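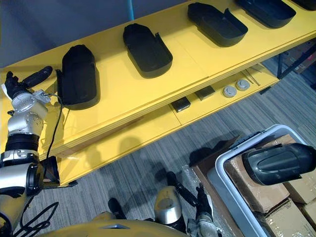

Plywood fails from the edge. The faces get the paint, the laminate and the inspection, while the edge is usually sawn, sanded lightly and left for the installer to deal with. Most people have learned to read it as decoration, and furniture makers now leave it exposed on purpose. The thin stripes along the lip of the yellow shelf, under the row of black molded trays, are the only part of the panel that says what it is made of. From above, with a smooth colored surface, it could be nearly anything.

Each stripe is a veneer. Adjacent veneers are normally laid with the grain at right angles, so that half of them show long grain at any given edge and the other half show end grain. End grain is an open bundle of tubes. It takes up water many times faster than the face of the same sheet, and it does so in a narrow band where the glue lines are also exposed. When the wood swells and shrinks across the grain, the glue line carries the difference. A good bond holds for a long time. A poor one opens from the outside in.

The cross-banded layup is what makes plywood useful to begin with. Solid wood moves very little along its length and a good deal across its width. Turning alternate plies by 90 degrees makes each ply restrain its neighbors, and the sheet as a whole stays close to its cut size. The number of plies is usually odd so that the construction is balanced around the center. Unbalanced panels cup, and no amount of clamping corrects them for good.

Roswitha Haberkorn has tested panel edges for most of her working life, lately in a small laboratory in Trunau that takes in samples from joiners, school suppliers and shop fitters. Her standard procedure is slow. Strips are cut from one sheet, sealed in different ways, weighed, soaked, dried and weighed again. Thickness is taken at the edge and again well inside it. The gap between the two readings is the figure she reports first.

"People send me the face," she says. "They cut a nice square from the middle and ask if the board is any good. I have to write back and ask for the factory edge."

Her last full series ran in May and compared 20 strips of birch plywood with three finishes: a water-based acrylic lacquer, a hardening oil and a two-part polyurethane. One group was left bare. Polyurethane gave the lowest swelling, as expected. The oil did better than its reputation when it was applied until the end grain stopped drinking, and hardly better than nothing when it was wiped on once. The lacquer depended almost entirely on sanding. On a rough sawn edge the film bridged over the pores and split at the first drying cycle.

The second finding concerned corners. A sharp arris holds almost no finish, whatever the product, as surface tension pulls the wet film back from it. Easing the corner to a radius of 2 mm was enough to keep a continuous coat. A larger radius brought no further gain that the scales could detect, and on thin face veneers it cut through to the next ply.

Voids are a separate matter. Cheaper sheets have gaps in the inner plies where veneer pieces do not meet, and a saw cut can open one to the air. Filler hides the hole without closing the channel behind it. Harms, a shop fitting firm that has sent Haberkorn samples for nine years, now rejects any cut part with a void wider than a pencil lead and charges the loss to the job.

Sieglinde Nolte, who runs the firm's panel saw, puts the scrap rate on mid-grade sheets at around 3 percent. She considers that cheap. Replacing a delaminated counter front after installation takes two people most of a day, and the matching face veneer is seldom still in stock.

Edge banding avoids some of this and introduces its own weak point, the adhesive joint. Bands tend to lift first at the ends, where the tape has been trimmed and cleaning water collects. Nolte uses banding on melamine-faced work and leaves film-faced birch exposed, with two coats of sealer and a light sanding between them.

Haberkorn's next series will look at edges recut on site — the notch for a pipe, the inch taken off to clear a door frame. She suspects most of them never see a brush. The strips are already cut, and the soaking tank is booked through the end of winter.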